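Mug tree, Waltollow bench
Feb 6, 2023

Hiwot Belay finally got tired of mugs living in the sink, so we now own a mug tree. Square wooden post, round wooden base, pegs at an angle. The Frerichs catalog wanted 60 dollars for something with drawers. Declined.

Pegs point wherever they please. One long one goes up and back, and there is a stubby one low down that I would not trust with anything I liked. Starting with the teal-blue mug, yellow inside, as it has the least sentimental value in the building.
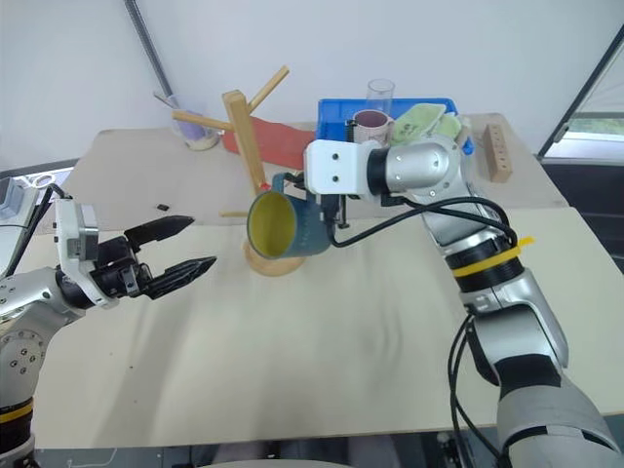 Still to do

Felt under the base, if the Jokis offcuts turn up.
Find out how wide a handle the short peg will take.
Decide if mugs hang by seniority. Hiwot says yes. Hiwot has been here longest.
Move the 2 chipped ones to pencil duty before May.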